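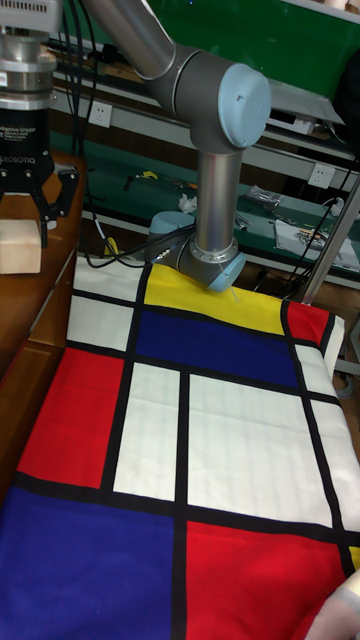

Wed 14 December

Dark by the time I'd had my second cup of tea, or so it felt, and drizzling on and off all day, so I was glad to have the cloth to look at. I do love it. I loved it in August when I saw it folded up in the window of Lefèvre in Plukwood, with only the red and a bit of the black showing, and I went in and asked them to open it out for me (which took two of them, and a good deal of shuffling backwards between the shelves) and there it all was, the yellow and the white and that big dark blue, like having one of those Mondrian paintings to put your plate on. I said I'd think about it, walked as far as the bus stop, and went straight back.

And then of course it sat in the cupboard for months! I kept saying it was too good for every day, and then when something came along that wasn't every day I'd forget I had it and get out the old cream one with the gravy mark. Well, no more. I promised myself it would be in use before Christmas and it is.

The black lines are what make it, I think. They are good and thick, and without them it would be a lot of bright squares shouting at one another. The trouble is that they show you straight away if you've put the thing on crooked. A plain cloth forgives you. This one I tugged to the left, stood back, tugged to the right, stood back again, and finally got the lines more or less true, and decided that the bit folding over the edge by the small red piece could do as it liked. I've left the brown wood showing down the left side as well. I used to think a cloth had to cover a table right up or you might as well not bother, but I like seeing the wood next to those colours, it calms them down a bit.

I'd have liked the yellow in the middle, if anyone had asked me. It's up at the top, with the dark blue underneath, and my eye goes to it every time. I did wonder about turning the whole thing round the other way, and then thought of starting all over again with the lines and let it be.

The little wooden block is out too, the pale cube. It came from the toy box that we brought back from Ladum when the house was being cleared, and I don't know where the rest of the set has got to. There were 13 when I packed them, I remember writing it on the lid. I ought to go through the boxes under the stairs properly, but every time I start I find some old letters or a bag of buttons and that's the afternoon gone. It's such a nice plain thing. I can see myself as a child of eight, very cross because the tower had come down, and being told to start again with the big ones at the bottom.

Must find out how you're meant to wash the cloth. The label is in very small print and I couldn't make it out even with my other glasses on. I'm frightened of the red. I had a red tea towel once that turned a whole wash pink, pillowcases and all, and with those white parts sitting right up against it I shan't take the risk. Cool water and the Pevusar flakes, I should think, on its own, and not out in strong sun (no danger of that this week). If it needs ironing I'll do it from the back.

Supper was the last of the leek soup with toast, and I had it on a tray in the other room, which I know is silly after all that about using things. I couldn't face soup on the white, not on the first day. Perhaps something dry tomorrow. Cheese and biscuits would be safe enough.

I was thinking in the bath about the chairs. They've always looked all right with the cream, but I'm not sure now, and a pair of plain cushions in that dark blue would help them along. Plukwood market would have them, though I'd have to take something to match against, and I can't very well carry the whole cloth about under my arm. I'll try to remember the blue. It's darker than I keep thinking it is.

Cards still to write. Stamps, string, a small onion.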